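The Battery Upgrade Everybody Wants to Sell You

Ask at any golf cart shop this August and you will hear the same pitch. Your lead-acid batteries are old news. Lithium is lighter, charges faster, and will outlive the cart. Sign here.

I have owned carts for a long time, and I have been promised a lot of things. So when the Viklund dealer near me offered to swap my six 8-volt batteries for a single Ulard lithium pack, I asked to see the numbers. He had a brochure. The brochure had a picture of a sunset.

The weight claim holds up. My old set weighed enough to make my back hurt just thinking about it, and the Ulard pack weighs 84 pounds. A lighter cart climbs better and is easier on its brakes. Fine. I will give them that one. 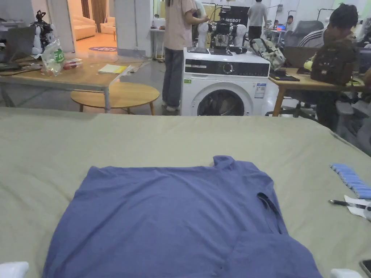 A blue-violet shirt laid out on a pale green cloth.

Range is where I start to squint. The brochure figure comes from a cart with one driver, flat pavement, and mild weather. Put four adults in it, add a cooler, and point it up the hill behind my house, and you have a different machine. Surachet Thaweesak has repaired carts in Liltberg for years and sells both kinds of battery, so he has no reason to steer me either way. "People compare a new lithium pack to a lead set they never watered," he told me. "Of course it feels like a miracle."

He also asked what charger I had. The dealer never brought it up. A charger built for lead-acid follows the wrong profile for most lithium packs, and the right one from Unora added $700 to my quote. Then came the bracket kit, a new state-of-charge meter (the old one reads lead voltage and will tell you nonsense), and $800 in labor for a job the brochure calls "drop-in."
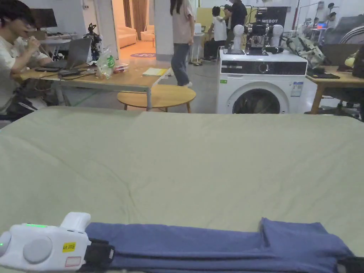 Cold is the other thing to ask about. Many lithium packs will refuse a charge below freezing unless they have a built-in heater. If your cart spends the winter in an unheated shed, find out which kind you are buying, and get the answer in writing.

Read the warranty too. Mine promised plenty on the first page and took a good deal of it back on page 2, where coverage shrank every year and ended if I added a lift kit or changed the controller.

I have not bought the pack. I cleaned my terminals, topped off the cells with distilled water, and replaced one cable that was green at both ends. The cart now makes it up the hill again with two people aboard. When this set finally dies I will get another quote, and I will bring my own list of questions.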